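Setting Up a Two-Tier Sorting Shelf for Small Parts

Last revised in September

These instructions cover the layout of a low two-tier shelf used for sorting small parts into trays. They assume a metal frame, two tiers and shallow trays with a flat bottom. The same method works on a bench with a lower rail, with the differences listed near the end.

What you need

A two-tier shelf, 900 mm or longer
Three identical shallow trays
Masking tape and a fine marker
A steel rule and a short spirit level
A damp cloth and a dry cloth
A sheet of paper for the layout record

Step 1. Level the shelf

Put the shelf where it will be used before you adjust anything. Carpet compresses under load, so let the frame stand for 30 minutes with its normal contents on the lower tier. Place the level along the length of the top surface, then across it at both ends. Adjust the feet one at a time, starting with the lowest corner. If the feet are fixed, put a thin, hard packing piece under the short leg. Cardboard will crush within a few days.

Push down on each corner in turn. A frame that rocks will shift the trays every time someone leans on it.

Step 2. Check the joint

Many long shelf tops are made of two panels. Run a fingernail across the seam in both directions. If it catches, loosen the screws under the higher panel, press the edges flush and tighten again. A step at the seam will tilt any tray that sits across it, and small round parts will collect at the low end.

Wipe both panels with the damp cloth, then the dry one. Glossy tops show grease clearly if you look along them from a low angle.

Step 3. Divide the top tier

Measure the full length of the top and divide it into three equal zones. Mark the limits with short pieces of tape on the front edge. Number the zones from left to right. Leave the top surface itself free of tape, which lifts at the corners and picks up dust.
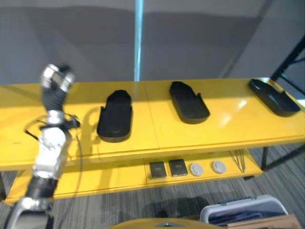
Tray spacing depends on hand clearance more than on tray size. Allow enough room to grip a tray by both long sides without touching its neighbor. Where the trays are narrow, as with long rounded ones, a lengthwise position facing the operator uses the least width and is the easiest to repeat. The black tray nearest the left end of the yellow shelf stands that way; the middle one is slightly angled, and the one at the far right is turned on the diagonal. Before a sorting run, bring all three parallel. A dark tray on a bright top gives a hard outline, so errors of angle are easy to find by eye, and no guide lines are required.

Step 4. Assign the lower tier

The lower tier holds parts waiting to be sorted and any items too long for a tray. Group parts by shape first and by size second. Set blocks together, then discs, in a single row with a finger's width between them. Turn any marked face to the front. Keep rods at one end, leaning against the back, and check that none of them extends past the front edge.

Do not stack parts on this tier. The upper shelf limits the view from a standing position, and the second layer hides the first.

Step 5. Record the layout

Draw the two tiers as two long rectangles. Write the contents of each zone inside it, with the date and your initials. At the Maihi workshop the sheet is kept in a sleeve by the door – the current version was drawn by Rocío Ccori and checked by Fouzia Tarar. When a tray changes contents, correct the sheet before loading the tray.

Using a bench instead

A bench with a lower rail can replace the shelf if the rail is at least 213 mm deep. Fit a stop strip along the front of the rail. Skip Step 2 if the top is a single panel.

Common faults

Trays drift toward one end: repeat Step 1, then clean the tray bottoms.
Parts roll when a tray is set down: the walls are too low for the part. Use a deeper tray or a thin liner.
Rods slide sideways: add a small stop block at the foot of the last rod.
Glare on the top hides small parts: move the lamp to the side, or work from the opposite end.

Corrections to this page go to Duván Pacheco.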